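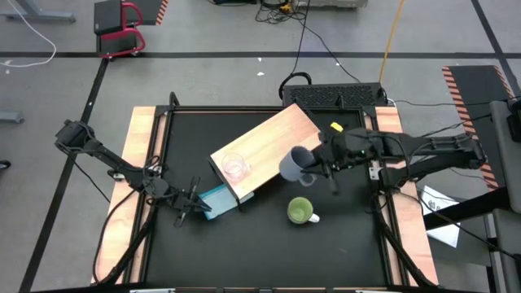
Our project looked at whether a small motorcycle loses less speed on a windy road when the luggage is moved from the sides to the back. The bike was a 125 cc commuter lent by Stotau, a local hire shop, fitted first with a pair of Tralier side cases and then with one Clelero top box. We wanted bright, plain colours for the tape markers on the bodywork, because dark ones vanished in our first trial. Light orange, like the two wooden strips along the sides of the black table, showed up well against the black plastic of the side panels, so we kept to that.

Test method
The route was a straight service road 211 metres long with a slight rise at the far end. Each run began at 50 km/h. The rider closed the throttle at the first cone, pulled in the clutch and let the bike coast to the last. We did 15 runs with each set-up, in both directions, and left out 3 where a gust pushed the bike off line. Tyre pressures were checked before every set. The load was the same in both cases, two bags of sand.

Results
With the side cases the bike slowed more in every set. The top box gave a better coasting speed, but the rider found the front light and did not like it in a crosswind. We had no way of measuring that, so it is recorded only as a comment. 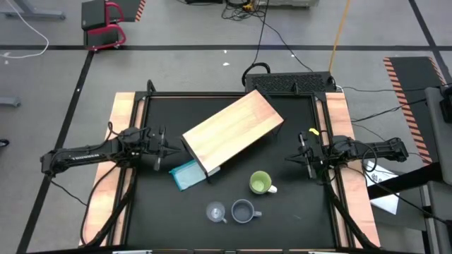 Živković wrote on our draft that coasting tests say little about how a bike feels under power, and that we should repeat the work with the throttle held steady. We agree. We also want to try the top box moved 100 mm forward, over the pillion seat, to put some weight back on the front wheel. The road is free again in December, if it is dry enough.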